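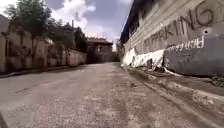
Chapter 4
Choosing a Delivery Robot You Can Live With

I bought my first delivery robot the way most people buy a used truck. I walked around it twice, kicked a wheel, and asked how far it went on a charge. The salesman said 28 kilometers, I said wow, and that was pretty much the end of my research. You are going to do better than I did, and this chapter is where we start!

So far we've talked about what a ground robot is made of. Now we get to the part my students always want to skip to, which is reading an offer from a supplier and working out what you'd be getting for your money. We'll use one kit all the way through, the Trodum, a small wheeled carrier sold with its charger, a route-recording app and a year of phone support. I picked it because I've lived with one (two, if you count the loaner) and because its brochure leaves out some very interesting things.

Take the word "paved." The Trodum brochure promises smooth travel on all paved surfaces. Well, a shopping mall is paved. So is a worn concrete service lane with grit all over it, a curb down each side and a loose stone sitting out where a wheel might find it. A person steps over that stone without a thought. A robot has to see it, decide how big it is, and then steer around it, roll over it or stop and wait for help. Which one will yours do? Ask the supplier, and ask for it in writing.

Walls matter too. Long, straight ones are a mixed blessing -- great for keeping a robot centered, and not much help in telling it how far along it has come. A lane that looks the same for a long stretch can leave a robot sure of its left and right and very vague about everything else. Sunlight and shade come into it as well, especially if the kit leans on cameras.

My friend Zane Mockus ran a Trodum in Curndale for a season, and he kept the kind of log I wish everybody kept. He wrote down 389 trips. Every stop got a line with the spot, the weather and what he had to do about it. We'll borrow pages from that log in Section 4.3 and compare them with the sales sheet. Bring a pencil, you'll want to scribble in the margins.

Later on we'll look at a rival service from Villaseñor, who won't sell you a robot at all. They rent you one and bill by the trip, with a minimum of 1000 trips a year. Is that a better deal? It depends on your route -- and on how honest you are about how often you'll use the thing.

Before you read on, pick a route you know well and walk it slowly, looking at the ground. Write down what you find and keep the page handy for Section 4.1.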